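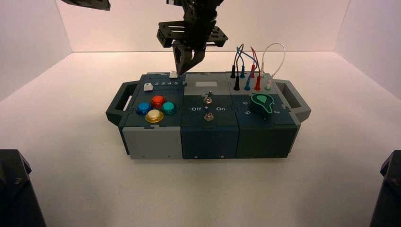 Automation Lab, Cell Maintenance Group

Gallery: Cell 2, task board station

Task board between the two arms, gripper over the rear of the left module, near a small white square button. The left module carries four round push buttons, the middle one the Off/On toggle, the right one the dial and the patch cables.

The cell was taken over from the Yurchenko line and is kept by Zyanya Alvarado and Rutilio Espinoza. It is used to check arm repeatability after service. Settings below are current as of April 22, 2024.

Setup notes

Board position is taught from the left handle. Re-teach after any move of the board, even a small one.

Finger approach speed is limited to 100 mm/s in manual mode. Do not raise it for button work.

Plugs are seated by hand before each run. Replace a patch cable when the plug turns freely in its socket.

Wipe the enclosure floor with a dry cloth only. Cleaner residue lets the board creep.

Finger pads are changed at 1180 cycles. Spares are in drawer 311, Prillo bin. Log the change on the cell sheet and initial it.

Next full service: July. Questions to Nandi Steyn.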